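Slide 4, the tray. Take your time with this one, friends at Kelari always rush it. Say how fond I am of a shallow tray with raised walls, and that a peg and a round socket teach you more about fit than 200 pages of drawings ever did me. 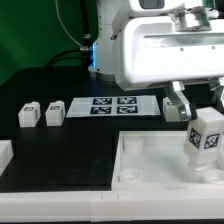 But a taller socket forgives less than a short one, came the remark from the Drovex table in March, and I'd like to give it a minute, it's a fair point and we did argue over it happily through the whole coffee break!

Slide 5. Slow down, sip of water, then talk about white on white, and how much we lean on shading to find a rim.

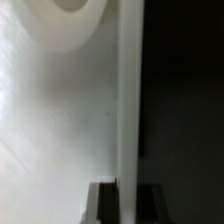
Slide 5: Rounded rim against a pale surface, close up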